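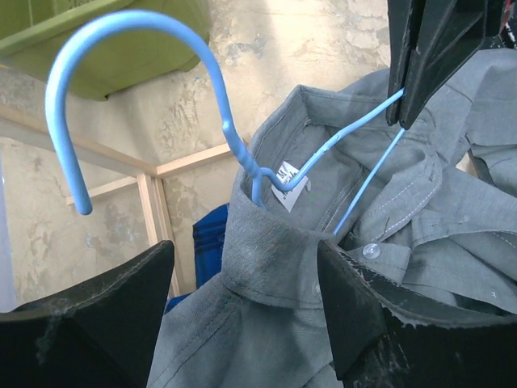
FOR IMMEDIATE RELEASE
2023-10-13

Jiltness opens its shirt rail in Norbridge, and we'd love your spare hangers

I've been wanting to write this one for months! Jiltness, our little secondhand clothing project, has finally got a proper shirt rail at the Skyrme hall in Norbridge, and you're all invited to come and have a rummage.

We started collecting in July with a call for 500 shirts. We ended up with 491, and I've decided that's close enough (if you've got nine at the back of the wardrobe, you know where we are). Plain greys, checks, pale blues, office shirts, gardening shirts, the lot. Every one gets looked over, buttoned and put on a hanger before it goes out, and that last bit takes far longer than I ever thought it would. A collar is a fiddly thing. The hanger goes in crooked, one shoulder slides off, the sleeve goes with it and you're back where you began.

So we've settled on a way of doing it. Top button undone, hanger in through the neck, one shoulder at a time, then do the button up again and give the front a gentle tug. Softer cloth needs a bit more patience, as it bunches up in your hand the moment you lift it.

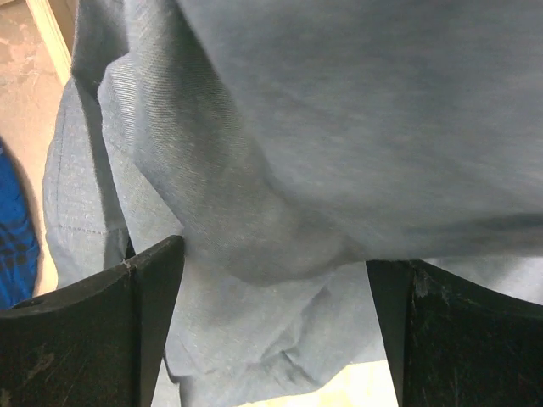 Clinby wrote back to our last newsletter to say that they hang theirs from the bottom, pushing the hanger up inside the shirt so the neck never gets stretched, and that they wouldn't go back to doing it any other way. I've tried it since and I'm half won over, at least for the shirts with small collars. We'll be using both ways at the rail, and you're welcome to tell us which one you swear by!

A word about mending, too. We snip stray threads and sew on missing buttons where we can match them. Shirts that want more than that go in a basket by the door at a lower price, and some people head straight for it (me included, I've two from there already).

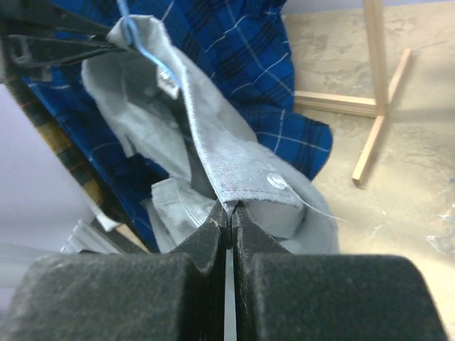 What to bring

Hangers, please! Wire, plastic, wood, any colour, as long as they aren't snapped. We've roughly 20 spare at the moment and they'll be gone in no time. Clean shirts are welcome as well, with the buttons done up if you can manage it. We can't take duvets or shoes.

What it costs

Shirts are priced on the rail and the money goes towards the hall rent. Our July sale raised £1,772, which paid for the rail itself and a good steam iron.

Press and enquiries

Come and talk to us at the Skyrme hall in Norbridge, or reply to this release and I'll get back to you as soon as I've put the iron down.

Jiltness, Norbridge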